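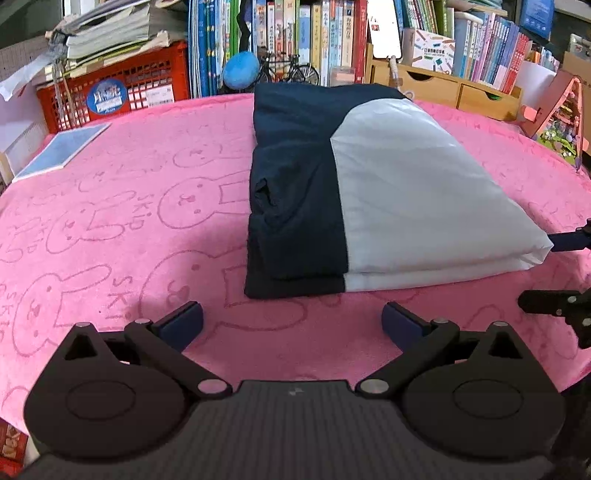
Section 4. Folding two-color garments

Most folding guides promise a perfect rectangle every time. I have my doubts, and so should you. A garment that is navy on one part and white on the other, folded thick on a pink plush cloth, will still leave you a pointed corner tucked in at the white side and a bottom layer that sticks out a little past the top one. That is good enough for a drawer. The Sivotby folding card claims otherwise, and I have yet to get its result.

1. Spread a cloth over the table. Plush grips the fabric, which helps, but it also drags when you pull.
2. Lay the garment face down and smooth it from the middle outward.
3. Fold one side in, then the other. Stop if the layers bunch.
4. Fold up from the hem. Two folds will do. A third makes a lump.

Note: The card says to press each fold for 50 seconds. I tried it for a week in March and saw no difference.

Caution: Keep white fabric away from a new dark cloth until you have washed the cloth. "Colorfast" on a label is a claim.

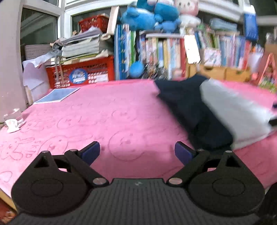 Feven Negussie

4.1 Starting over

If the fold has gone wrong, don't try to rescue it by tugging at one corner. Open it out. Dark and pale fabric lying diagonally across the table is no good starting point, so turn the piece square to the table edge first.

5. Shake out the creases.
6. Go back to step 2.

Note: Containers and tissues can stay on the table if they are well off to the side. The card wants the table bare, which seems fussy to me.

For knitwear, see Section 5.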